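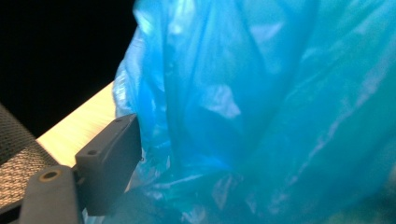 A reader wrote in over the weekend to say that thin plastic should be left out of the new guidance altogether, as no two people will ever handle a bag the same way and you can't write a rule for that. I've had a few messages along those lines and I do have some sympathy! But the bags are staying in, and as of this week we've got the wording.

Search this site Enter keyword Go

Apr 16, 2018

So, the news. The Clelow guidance on recording household jobs with hand-held grippers is out in its second draft, and it's open for comments until the end of June. I've been going on about this for ages, I know, but I've read the whole thing through now (tea, biscuits, most of an evening) and it's a good deal better than the first one. It's shorter, for a start. The first draft ran to 40 pages and I gave up somewhere in the section on naming files.

Clelow had 724 comments on that first version, which surprised me, as I'd thought there were perhaps a dozen of us who cared. A lot of them were about the same thing. People who sit and do these jobs for robots to learn from, lining a bin, folding a towel, putting cups on a shelf, wanted to know what counts as a good go and what gets thrown away. The old draft said a recording should be "clean" and left it there. Ziltness took that to mean no fumbles at all and binned anything with a dropped object in it. Zurska kept the lot. Then the two of them tried to pool their work and you can imagine how that went.

The new draft says a fumble stays in if the person carries on and finishes the job with the grippers. If they put a gripper down and sort it out with bare fingers, the recording is marked as helped and goes in a separate pile. I like this very much. I've tried opening a bin bag with a pair of grippers and I can tell you the first five minutes are all fumble. Throwing those bits out would leave you with a robot that only knows what to do when everything's going well.

Soft and see-through things get a section of their own now. Bags, cling film, net curtains, that sort of stuff. The main points are that the bag should be crumpled afresh before each go, that you shouldn't use the same one all day until it's gone limp, and that you note down the colour. There's also a bit asking for at least one view from further back as well as the close one from the gripper, so that whoever checks it later can tell where the bag ends and everything else begins.

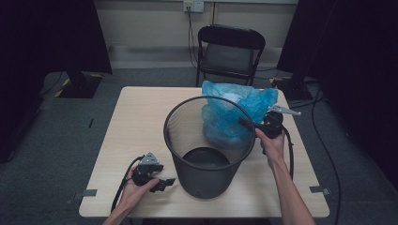
The part on setting up the work space has been cut right down too, and it now reads as if it was written by somebody who's stood at one of these tables. Keep the table where it is for the whole session and mark its place. Know where your cables run, and check them again after a break. Have a chair within reach. Don't tidy the background halfway through, but do write down what's changed if something gets moved. None of it is exciting but I've seen people lose a whole morning's work over a table that crept a few inches to the left.

Breaks are in there as well, finally. The draft suggests stopping after 2 hours at most, and sooner if your wrists are complaining. Krajewska pushed for something firmer and wanted a fixed limit on the number of goes per person per day. They didn't get it. Their own teams will be sticking to a limit anyway, they told me, and they're hoping the final text will catch up. I'm with them on this one. Holding a pair of grippers up in front of you is a lot more tiring than it looks, and a tired person starts taking short cuts that then get passed on to the machine.

What I'm less keen on is the checking. The draft wants every recording watched through by a second person. Lovely idea, but Ziltness ran a small trial on the bin-lining job alone and ended up with 1506 recordings, and somebody would have to sit and watch all of those from start to finish. I asked Clelow whether a sample would do and was told they're "open to views", so please, send them your views. I'd suggest watching all of them for a new person's first day or so and then dipping in after that. If you've got a better plan I'd love to hear it.

Oh, and the words have been tidied up. The person holding the grippers is now called the demonstrator all the way through, where before it was operator on one page and user on the next. A "go" is officially an attempt. I shall carry on saying go.

You can comment on the whole draft or just the bits you care about, and you don't need to belong to anything to do it. Small groups are especially welcome, they say, and nearly all the comments last time came from the bigger ones. I'm putting mine in this week. The section on soft things is pages six to eight if you're short of time, and the one on breaks is right at the back after the word list.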